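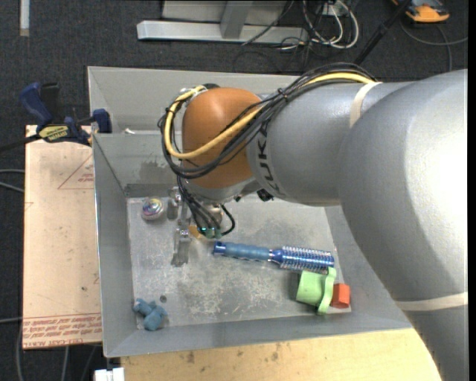 KUKA arm over the gray bin

Skistby Community Board > Home & Garden > Moving to a smaller place, what do you keep?

fernandmoss
Hello all! We're leaving the big house in May after 407 boxes' worth of living (my husband numbered every one, bless him) and the new place is 900 square feet. I'm stuck on the books and my mother's dishes. How did you folks decide? I could really use a kind push.

LiamAshworth
Congratulations, and oh, I remember that feeling! We did it 4 years ago. My advice is to keep the dishes and use them every single day, toast crumbs and all. The books I'd let go — the library on Moodley Street takes them on weekday mornings and they're lovely about it.

quiltnut
I have to disagree with Liam on the books, sorry! I gave away nearly all of mine and I've been buying them back ever since, one by one, which is a silly way to spend a pension. Keep the ones you've read twice.

LiamAshworth
Fair enough, quiltnut, though you did have 2000 of them if I remember right!

quiltnut
Guilty. Still miss my gardening shelf.

fernandmoss
You two are making me laugh, and I needed it. Read twice sounds like a rule I can live with. Now does anybody want a piano bench with no piano?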